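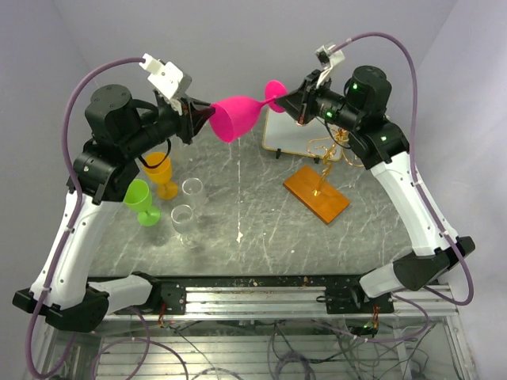 4. Pairing and placing the smoke alarms

Do this after the Drikex base unit is mounted and showing a steady green light. If it's blinking, back to section 3.

Before you start: ladder, pencil, screwdriver, the bag of screws from the box. Batteries are in already, just pull the tab.

1. Pull the battery tab on the first alarm. One chirp.
2. Hold the PAIR button on the base until it beeps. You have 84 seconds.
3. Press TEST on the alarm once. Base says "added".
4. Write the room on the sticker. Do it now, they all look teh same later.
5. Repeat for each alarm. Max is 20 per base.

Note: units made before July have a gray button, not red. Same steps.

Placement

6. One in every bedroom, one in the hall outside, one per floor including basement.
7. Ceiling is best. Keep it 20 inches from any corner or light fixture.
8. Not over the stove. Not right outside a bathroom either, steam sets it off.
9. Mark holes, screw on the plate, twist alarm clockwise till it clicks.

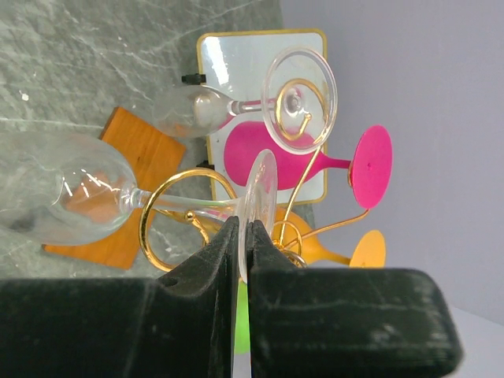
Fig. 4-2. Clear wine glass, held by the foot.

CAUTION: do not paint the alarm or tape over the vents. Do not mount where it drops below 44 degrees F, garage and attic need the Carnach heat sensor instead (sold seperately).

Testing

10. Press and hold TEST on any alarm. All of them should sound.
11. One stays quiet? Bring it closer to the base, pair again. Still quiet, error 119 on the base means dead radio, send it back.
12. Press HUSH to stop.

WARNING: HUSH does not put out a fire. Real smoke, everybody out, call 911 from outside.

Test monthly. Vacuum the vents twice a year.

Rev. September 15, 2024, W. Barros. Section 5 covers phone alerts.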